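Search tickets Go
Print this ticket | E-mail this ticket

Ticket 900 - Left hand lags during teleop demos, shoe tray task
Project: Pedis
Opened by: Þórarinn Holst
Opened: Jul 15, 2024
Status: Resolved, watching

Problem

While recording demonstrations for the shoe tray task, the left hand closes late. The operator closes the glove and the robot fingers follow after a clear delay. The right hand follows normally. Arm motion on both sides is fine, so the operator overshoots with the wrist and the fingers arrive after it. Recorded episodes look usable until the grasp, then the glove and hand tracks drift apart.

Setup

Station is the yellow table, robot standing, operator in headset and gloves. Gloves are the Elta pair we have used since January. Teleop software is Drurach, default profile. The demo is: reach with the left arm, take the near tray by its front end, pull it toward the robot, let go, return to start.

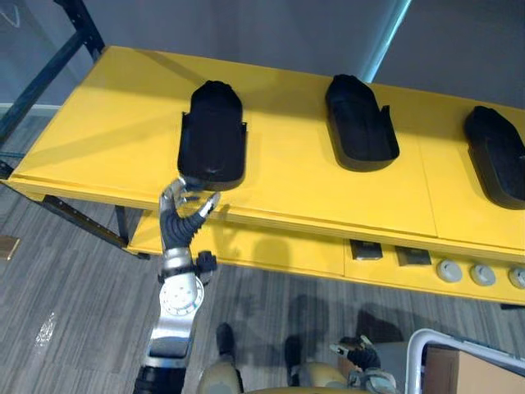

Left hand at the nearest tray, head view.

What I tried

1. Restarted the teleop session. No change.
2. Swapped the glove batteries. No change.
3. Recalibrated the left glove - open hand, fist, thumb to each finger. The fingers tracked a little more evenly but the delay was the same.
4. Ran the left hand from the keyboard with the glove disconnected. It closed right away, so the hand and its cable are not the cause.
5. Compared the left and right glove settings in Drurach. The left glove had smoothing set to 20. The right one was at 3.

Cause

The smoothing value was saved in the left glove profile. I think it was left over from the slow-motion tests for Þorgeirsson, when we wanted a steadier hand for the visit. Loading the default profile does not reset per-glove values.

Fix

Set left smoothing to 3, saved the profile, restarted. Recorded 4 test demos on the near tray. Fingers followed the glove in all of them and the operator did not have to wait at the grasp.

Still to do

- Mark the episodes with the late grasp so they stay out of training. They should not be deleted yet.
- Ask Drurach support whether default can reset glove values too.
- Add both smoothing values to the start-of-session checklist.

I will keep this on watch until the next full recording session is done - please add a note here if the delay comes back.

Recent tickets
Right glove drops connection on wake
Headset view tilted after recalibration
Episode will not save when name has a space
Arm start pose too close to table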